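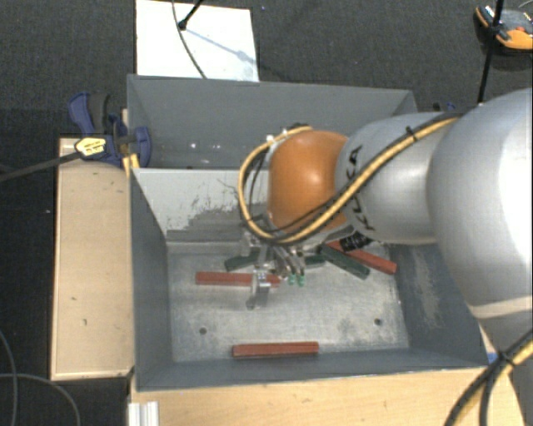
How long does a self-storage rental last?

Rentals at Liao Storage run month to month. You pay for the first month when you sign, and the agreement renews on the same date each month until you give notice. There is no minimum stay beyond the first month.

What sizes do you offer?

Units come in four sizes: 5 by 5 feet, 5 by 10, 10 by 10 and 10 by 20. The smallest holds what you would fit in a hall closet. A 10 by 10 takes the contents of a one-bedroom apartment if you stack to the ceiling. All units are 8 feet high.

How many units are there?

There are 391 units at the Trirnel Road site and 560 at Staris. The Staris site has all of the 10 by 20 units. If you need one of those, please don't reserve at Trirnel Road, as we will only have to move the booking.

Can I see a unit before I rent?

Yes. Come to the office during staffed hours and ask for a walk-through. You may not get to see the exact unit you will be given, but we can show you one of the same size.

What do I need to bring when I sign?

A government-issued photo ID, a debit or credit card, and the name and phone number of a second contact. Businesses also need to bring a copy of their registration. If someone else will be using the unit, that person has to be listed on the agreement and show ID as well.

When can I get into my unit?

The gates open at 6 a.m. and close at 10 p.m. every day, including holidays. Your gate code stops working at 10, but you can still leave after that by pressing the green button at the exit lane. The office keeps shorter hours, which are posted on the door and on the Contact page.

I forgot my gate code. What should I do?

Call the office. We can't give codes out by email or text. If you call outside staffed hours, leave a message and we will call back the next time the office is open.

Do I have to use your lock?

No. Any disc lock or closed-shackle padlock is fine. The office sells disc locks if you don't have one. Only one lock may be on the door at a time. We do not keep a key.

What can't I store?

Food, plants, animals, gasoline, propane, paint thinner, fireworks, ammunition, tires that are not on a vehicle, and anything that leaks or smells. Lawn mowers and generators are allowed once the tank is drained. The full list is in section 4 of your agreement. If you are not sure, ask before you load the truck.

Can I store a car or motorcycle?

Yes, in a 10 by 20 unit, with proof of registration and insurance. A motorcycle will also fit in a 5 by 10. Put a drip pan or a sheet of cardboard under the engine. Repair work is not allowed on site.

Are the units heated?

The indoor units at Staris are kept between 55 and 80 degrees. The drive-up units are not heated or cooled at either site. We suggest an indoor unit for wood furniture, records, photographs and musical instruments.

Is my property insured?

Our own policy does not cover your belongings. You need to show proof of coverage or buy the plan we offer at the counter. Many homeowners and renters policies include items in storage, but the limit can be low, so check with your agent.

What happens if I pay late?

There is a grace period of 2 days. After that a late fee is added and your gate code is turned off until the balance is paid. If you know you will be late, call us first. We can sometimes move your due date, though not more than once a year.

How do I move out?

Give us 10 days' notice in writing or through your online account. Empty the unit, sweep it, and take your lock off. If the lock is still on, we have to treat the unit as rented and the next month will be billed. Mattresses and sofas left behind carry a disposal charge.

Can I switch to a different size?

Yes, if one is open. You sign a new agreement and we credit the unused days from the old one. You will have both units for up to three days so you can move your things across.

Who do I contact about a billing problem?

Write to Capucine Arnaud at the Staris office and include your unit number. Billing questions are answered within two business days.

Page last updated 22/11/2020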